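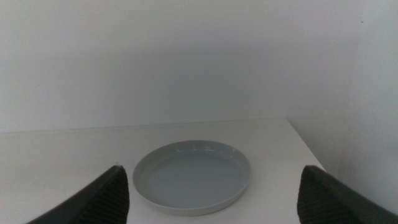
4.2 Perception of low-contrast dishes

The planner described in Section 3 assumes that each target arrives as a center point, a rim height and a radius. For boxes and cups this is easy to supply. Shallow dishes on a table of nearly the same color are harder, and most of the early failures of Omance in the tabletop setting could be traced to this step. The depth returned over a glazed rim is often missing or doubled, and the color difference between a white dish and a white table is close to the noise level of the sensor. A segmentation network trained on cluttered kitchens tends to return either no mask or one large mask covering the whole table.

We therefore fit the rim directly. The fixed view is used first. Edge fragments are collected at two scales, grouped by curvature and passed to an ellipse fit whose free parameters are limited by the known table plane. Since the plane is calibrated, each candidate ellipse in the image maps to one circle on the table at a given rim height, and candidates that do not map to a circle within tolerance are dropped. The remaining candidates are scored by edge support and by the presence of a shading change on the outer wall. Hue is not used in the score. It is kept only as a label, so that an instruction naming a color can be matched to a dish after all dishes have been found.

The wrist view is used second, during the approach. The fixed camera gives a center that is good enough to bring the gripper over the dish but not good enough to close on the rim. At the standoff pose the fit is repeated in the wrist image, with the finger regions masked out by a static template. The template is computed once per gripper opening from the kinematic model – we found no benefit in learning it. Bright spots on the far inner rim are kept as evidence in place of being filtered, as they lie close to the true edge and are often the strongest signal available.

4.3 Choice of grasp and replanning

A dish narrower than the gripper opening can be taken in two ways: across the full diameter, with one finger on either side, or at the rim, with one finger inside and one outside. The planner, Dirbridge, evaluates both. Diameter grasps need less accuracy in height but sweep a wider area on the way down, so they are rejected when a neighboring dish lies inside the swept volume. Rim grasps need less room but are sensitive to error in the estimated rim height, and the approach angle is limited by the inner floor.

Candidates are ranked by clearance, by distance from joint limits and by the expected cost of a failed close. The top 4 are sent to the trajectory optimizer in parallel, and the first one to return a feasible path is executed. If the wrist fit disagrees with the fixed fit by more than the allowed offset, the arm stops at standoff and the ranking is recomputed with the wrist estimate only. Replanning is allowed at most 3 times per target. After that the target is marked as deferred and the next one in the queue is taken.

Of the 270 trials in the main set, 267 reached the standoff pose without a planner fault. The other trials ended in a timeout in the optimizer, all with the arm near its reach limit. These are counted as failures in the results below and were not rerun.

Figure 3 shows the arm over a table with three shallow plates, one white, one pale green and one light gray. The spacing of such layouts decides which of the two grasp types survives the clearance test.

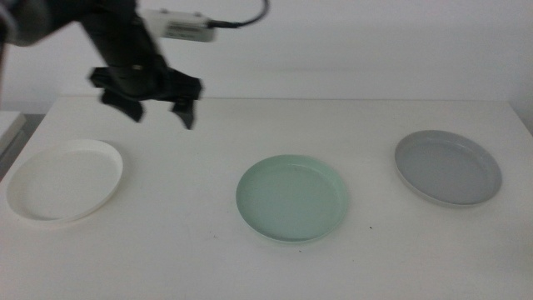

Figure 3. Fixed view of the workspace with three plates.

Dlamini objected, on reading a draft of this section, that the two-stage fit hides the real source of error, and that with the wrist estimate trusted outright the fixed view could be cut down to a coarse blob detector with no loss in grasp success. The objection is partly right. When the targets are well separated, a coarse center is enough to reach standoff. It fails when two rims are close, where a blob detector merges them and the standoff pose is placed over the gap. The wrist fit then sees two partial arcs and has no basis for choosing between them. We keep the full fit in both views for this reason, and leave the reduced version as an option in the Plilton configuration file.

The remaining weakness is the handling of rim height. It is currently a per-object constant entered by hand, and an error in it moves the estimated center along the viewing direction of the fixed camera. Estimating height and radius jointly from both views is possible in principle, but the problem is poorly conditioned for dishes this shallow, and the solver often settles at the bounds.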